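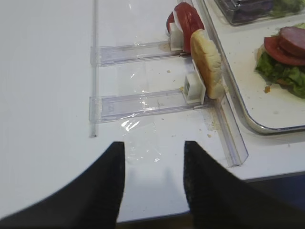

**Minutes – Continuing Legal Education Planning Group**
November 19, 2025, Flelen Room, second floor

The chair opened with thanks to everyone for a terrific fall season. The minutes of the August meeting were approved with one correction: the Hiten workshop was on easements, and the earlier draft had it down as leases.

**1. Landlord and tenant series**

The first session filled up within a day of the notice going out, and the feedback forms are a joy to read! Several newer lawyers wrote that they had never seen a security deposit claim walked through from the demand letter to the hearing, and they want more of exactly that. The group agreed to run two more sessions in the spring:

- Habitability defenses, with a mock hearing in the second half
- Lease renewals and notice periods, aimed at small firms

The materials for the first session came to 22 pages. A few people asked for a shorter checklist they could take to court, and the materials team already has a draft going. Members liked it very much and suggested moving the notice deadlines to the top of page one.

**2. Speakers**

Mogensen has offered two of its litigators for the mock hearing, one to argue each side. This was very warmly received. We still need someone to sit as the judge – a retired housing court judge would be ideal – and members will send suggestions to the chair before the next meeting.

There was a good discussion about whether tenant-side and landlord-side speakers should share a session. The feeling in the room was yes, as the questions get so much better when both are up front.

**3. Credit hours**

The application for the spring sessions is nearly ready. Still missing are the speaker bios and a timed outline for the ethics portion. It was asked whether the mock hearing counts toward ethics hours. It does not as currently written, but a segment on dealing with unrepresented tenants probably would, and everyone was keen to add one. The outline will be revised and sent around.

**4. Budget**

Printing and room costs for the fall came to $1365. The Billus grant covers $1000 of that, and the rest comes out of registration fees. No objections. The group voted to keep registration free for law students, with one abstention.

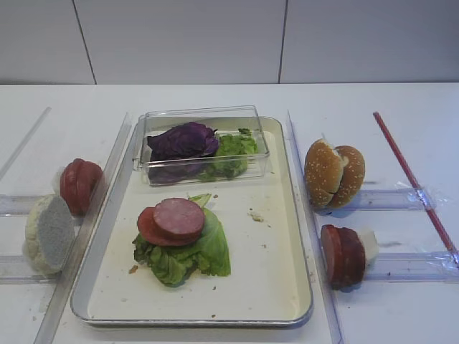
*Flelen Room, November meeting*

**5. Recordings**

The recording of the first session is edited and sounds great, apart from a stretch of questions where the room microphone was off. The presenter's answers are clear, so captions will be added for the missing questions. Members asked that client details mentioned during the questions be cut before posting. Agreed.

**6. Other business**

- The sign-in sheet will get a column for bar numbers.
- A member proposed a session on small claims appeals. Lots of interest; on the agenda for next time.
- The mailing list needs cleaning up before the spring notice. Please send in any changed addresses.

Next meeting to be set by email once the room calendar is out.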